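# Gripper Trials: Frequently Asked Questions

Welcome! We started this page in May, when the same few questions kept landing in our inbox after people read our notes on the Lukamen and Skallametti grippers. Kevser Karaca runs the trials and wrote most of the answers. If yours is missing, write to us and we'll add it.

## The basics

**What are you comparing?**

Two-finger grippers, mainly. The Lukamen is a wide, fairly stiff one with flat pads. The Skallametti has narrower fingers and a softer grip, and it's the one people ask about most. We run both under two controllers, Ateş and Drernix, so you'll see four combinations in our results tables. We love this stuff, and it has been so much fun to see how different the same arm can feel after a ten-minute finger swap!

**Why household objects and not test blocks?**

Blocks are great for calibration, and we still use them for that. But a block has flat sides and sits where you put it. Kitchen things have holes, pegs, thin wires and rounded rims, and those are where one gripper starts to look very different from another -- even when both did perfectly on blocks.

**How many grasps are in a full trial?**

A full trial is 395 grasps for each gripper and controller pair. We do them in sets of 40, with a short last set, and check the finger alignment between sets. Kevser would happily do more. The rest of us like going home.

**Do you publish the failures too?**

Every one of them. A miss, a slip and a stall each get their own column, and the notes column says what the fingers were touching when it went wrong. The notes are the best part, so please don't skip them.

## Setup and objects

**What does the gripper have to deal with on the table?**

We like to mix containers with things that stand up. A basket asks the fingers to go down inside walls and come back out without catching. A mug tree has pegs sticking out at different heights, so the approach angle matters a lot, and a wire rack gives you very little to hold on to. We leave plenty of open table around them at first and move things closer together in the later sets.
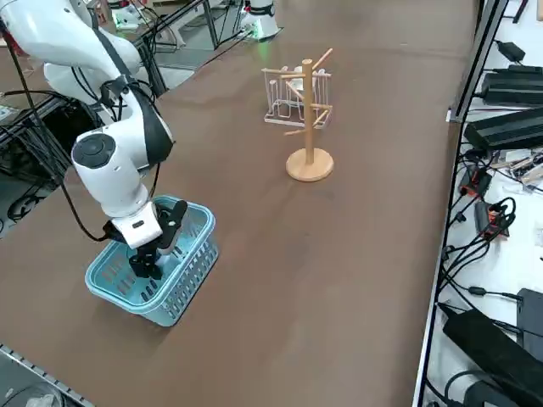
**How long does it take to switch from one gripper to the other?**

Ten minutes for the hardware if the adapter plate stays on the wrist. After that you need to load the right tool settings in the controller and run a slow open-and-close check. Set aside half an hour the first time, and have the cable clips ready before you take anything off.

**Can I use my own objects?**

Please do! Weigh them first and write down the narrowest part a finger could close on. If the object bends, note that as well. We had a very confusing Sunday with a silicone baking mold that gave us a different width every time we measured it.

**Where should the camera go?**

Fixed, off to the side or higher up, with the whole work area in view. Wrist cameras are wonderful for the last bit of an approach, but when you're trying to work out why a finger touched a rim, you want a view that stays put. Lock the exposure too. Auto exposure makes it much harder to compare one run with the next.

**Do cables matter that much?**

More than I expected. A cable that's too tight pulls on the wrist at the far end of a reach, and one that's too loose can brush against whatever is standing on the table. Move the arm slowly through all its positions and watch the cable the whole time, then do it again with the gripper turned the other way.

## Controllers

**Which is easier to learn, Ateş or Drernix?**

Ateş, for most people. The menus are plain and you can get a basic pick running before lunch. Drernix takes longer, but its force settings are finer, and with the Skallametti fingers that pays off on thin or slotted parts. I go back and forth on which I like better.

**What force setting should I start with?**

Start at 7 on the Ateş scale and go up one step at a time. Drernix uses its own scale, so don't copy the number across. Use the conversion sheet that goes with our results file.

**My fingers close fully but the software says it has a grasp. What's wrong?**

Check the closed-position value first. It drifts a little after a finger swap, and an old value can make an empty close look like a very thin object. Run the zeroing routine with nothing between the pads, save, and restart the controller.

**How often do you replace the pads?**

At 4,000 cycles, or sooner if the surface gets shiny. Change both pads together, even if one still looks fine, and log the date of the swap with your results.

## Getting in touch

**Can I send you my results?**

Yes, and we'd be thrilled to have them! Send the table, your force settings and a sentence or two on each object. Messy notes are fine. Kevser reads everything and replies to most of it within the week -- slower when a new set of fingers has just arrived.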